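Elogio de la demostración torpe

Hay una discusión que vuelve cada vez que alguien presenta un conjunto de demostraciones para entrenar un brazo robótico: cuánto hay que limpiar. La postura habitual dice que se guardan los episodios elegantes y se tira el resto. Llevo meses defendiendo lo contrario, primero en el foro de Datetti y ahora aquí, y cuantas más grabaciones reviso más convencido estoy. ¡Las demostraciones torpes son una mina!

Hablo desde un caso pequeño. En Fullora trabajamos con vajilla corriente, dos piezas sobre un tapete gris, y una tanda se compone de 160 episodios. Parece poca cosa hasta que uno se sienta a mirarlos. 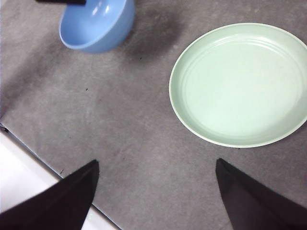 Vista desde la muñeca: pinza abierta, cuenco azul y plato verde separados.

Un operador con experiencia va derecho al borde que le conviene, cierra, levanta y termina. Precioso de ver. Pero si las 160 veces va derecho, el modelo aprende un pasillo muy estrecho, y el día que se sale de él (porque el plato está girado, o porque la luz de la tarde rebota en el plástico) no tiene la menor idea de cómo volver. El novato, en cambio, se pasa de largo, duda, retrocede, corrige. Cada una de esas correcciones es un ejemplo de algo que el experto jamás nos va a enseñar.
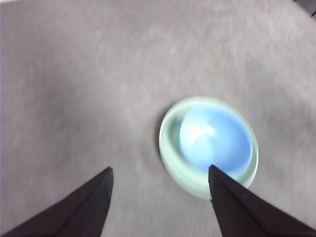
Cámara de muñeca: la punta derecha de la pinza, sobre el plato verde y lo azul de su interior.

Me dirán que también se aprenden los vicios. Es verdad, y por eso no propongo guardarlo todo a ciegas. En el archivo de Loltovska, que reúne 2,572 episodios de varias mesas, apartamos los fallos sin recuperación y los marcamos con su propia etiqueta. Lo que se queda es la duda que acaba bien — y de esa hay muchísima. También conviene anotar quién opera: con 24 episodios por persona ya se reconocen las manías de cada cual, y es un gusto descubrirlas.
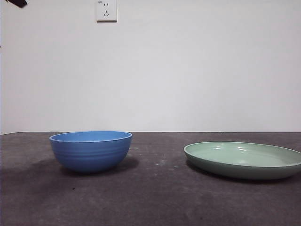 La variedad de las posiciones iniciales me preocupa todavía más que la pericia del operador. Mucha gente coloca los objetos siempre en el mismo sitio, por comodidad, y luego se extraña de que el sistema solo funcione ahí. Una disposición como esta, con el cuenco a la izquierda, el plato a la derecha y entre los dos un hueco más o menos del ancho del cuenco, es un buen punto de partida y un pésimo hábito. Hay que acercarlos, alejarlos, cambiarlos de lado. En el taller de Amarasinghe recolocan todo a mano antes de cada episodio y graban 60 por jornada; se avanza despacio, sí, pero yo firmaría ese ritmo mañana mismo y dejaría que los principiantes hicieran la mitad.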